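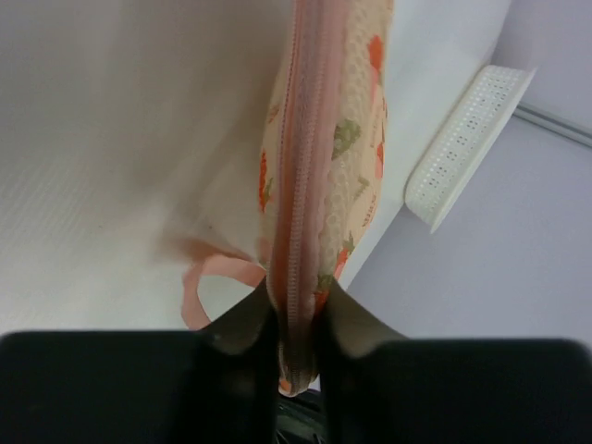
Pricing has beaten me again. The Alitton winter market is done, I have paid for the pitch, and I am now trying to work out what I earned per hour without needing a lie down. My trouble is the small stuff. Quilts people understand, because a quilt is large and looks like suffering. A soft fabric pouch turned side-on, as mine is up there, is a narrow strip of nothing much, and there's no way of seeing from the front of a stall that it had to be cut, lined, turned and pressed. One man picked up one of my lined ones, asked if it came with anything in it, and put it down again. How is everybody else setting prices for little things? I've been doing materials times three and I suspect that's rubbish.
– LillaGal, 2019-12-18

vilmos_szabo wrote:
Materials times three is rubbish. It means you get paid more for using dearer cloth, and nothing at all for being slow. Write down your hours, pick a wage you wouldn't be ashamed to offer a teenager, add materials and the pitch. Then look at the total and have your lie down.

LillaGal wrote:
I did that last April. It came out at more than I'd pay for shoes.

vilmos_szabo wrote:
Then you have learned something about pouches.

Gebhard W. wrote:
I disagree with Vilmos, as is traditional. Hours mean nothing to the customer. If I take all afternoon over a zip because I've put it in upside down twice, that's my afternoon and my zip. Charge what the thing looks like it costs. Print does most of the work there. Put plain grey next to anything with fruit on it and the fruit has gone by lunch, same pattern, same size, same swearing.
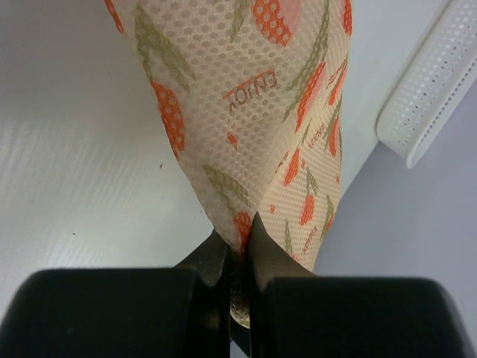 Cream mesh with a fruit print in orange, coral-pink and olive green.

Gebhard W. wrote:
I would add two pounds for fruit alone. I would not add it for mesh, which frays if you look at it and which I have given up.

tuan_dao wrote:
Mesh doesn't fray for me. What needle are you using?

Gebhard W. wrote:
The one that was in the machine.

tuan_dao wrote:
Right.
Back to prices. The organisers said 3000 people through the doors at Alitton. I was there too, two rows from the tea urn, and I'd say most of them were there for the tea urn. You can't price on footfall. I set three prices only, all whole pounds, and I don't do change. Sales went up. I think people just like not having to wait while I look for a tin.
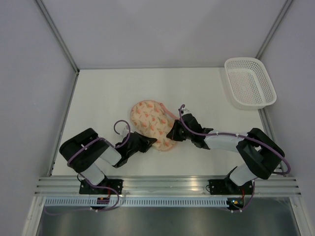 Also, group the small things by price and not by what they are. I used to have pouches with pouches and purses with purses, very tidy, and everyone asked how much every single one was. Now there's a basket per price with a big card on it. They still ask, but they point at the card while they do it.

NorbertBarta wrote:
Has anyone tried selling online instead? I put 100 key fobs on Zulteo in the spring and I still have most of them. The fees are small but they come in several flavours. There's one for listing and one for selling, and another I've never identified.

LillaGal wrote:
I looked at Zulteo. Someone on there sells drawstring bags for less than I pay for Gramo thread.

vilmos_szabo wrote:
Don't compete with that person. That person is either a factory or very unhappy.
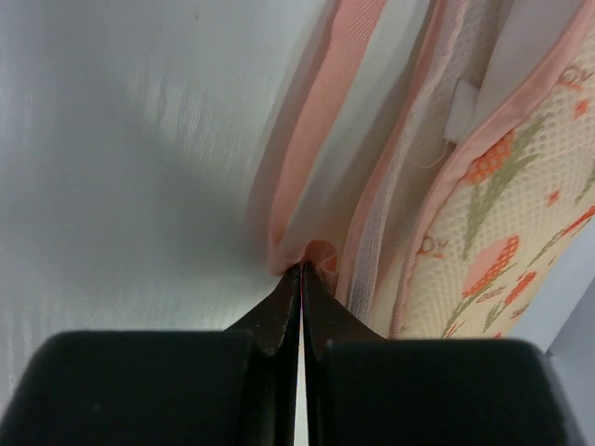 What you can do is stop offering the cheap version. I used to make an unlined pouch for people who thought the lined one was too much. They bought the unlined one and then told me it would be nicer lined. I dropped it, put the lined one up by two pounds, and sell nearly as many. I dislike being proved right by Gebhard's side of the argument, so I'm not going to say what the print was.

Gebhard W. wrote:
It was lemons. I was on the next table.

LillaGal wrote:
OK. Going to do hours for my own misery, whole pounds for the cards, and nothing unlined. I've still got a box of plain ones if anybody wants to swap for fruit.

Forum > Makers' Corner > Selling and Fairs > Pricing small things

New posts | Search | Members | Rules | Log in

Comments (3)

pinsandneedless: Whole pounds worked for me as well, until somebody handed me a fifty at five past nine.

Hemline_Hal: The pitch at Alitton was 200 this year if you wanted a wall behind you. Put that in your sums.

moira.k: What size are the plain ones? I'd swap two tea towels' worth of cherries.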